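3. Daylight and glare on domestic work surfaces

3.1 Window treatment

Horizontal blinds admit direct sun in narrow bands when the slats are partly open. The resulting luminance ratio between adjacent strips of a surface can exceed the ratio between the surface and the wall behind it. In our survey of 38 rooms in Elau, occupants reported discomfort most often in April, when solar altitude was still low enough for the beam to reach the full depth of a table. Figure 4 shows white blinds in strong sun, with a patterned glass panel leaning in front of the window.
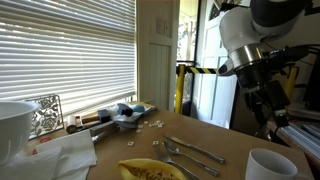 3.2 Surface reflectance

Readings were taken at table height with a Cloline meter, at intervals of 200 mm. The complete set holds 2767 readings. Pale wood gave a largely diffuse return, and the grain had no measurable effect on the readings. Lacquered samples supplied by Verhoeven showed a secondary peak near the mirror angle and are treated separately.
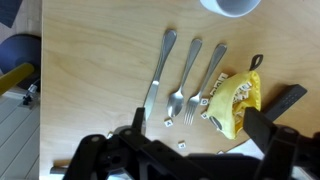 Small specular objects complicate any average taken over a whole surface. A meter with a wide acceptance angle blends their highlights into the background, so the reading understates what the eye meets. The curved bowl of a spoon laid face up, for instance, returns a bright spot that a flat sample of the same steel would send in one direction only. We therefore report peak and mean luminance as separate values – the mean alone was a poor predictor of the ratings given by occupants.

3.3 Field notes

The site log kept by Nisreen Haddadin is reproduced without changes.
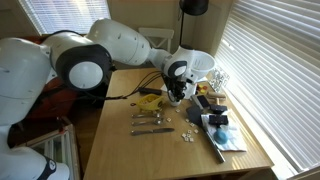 Drukima, 2021-05-15

Sky clear. Blinds left as found. Meter zeroed before the first row and again after the last; drift within tolerance. Second row repeated after a passing cloud.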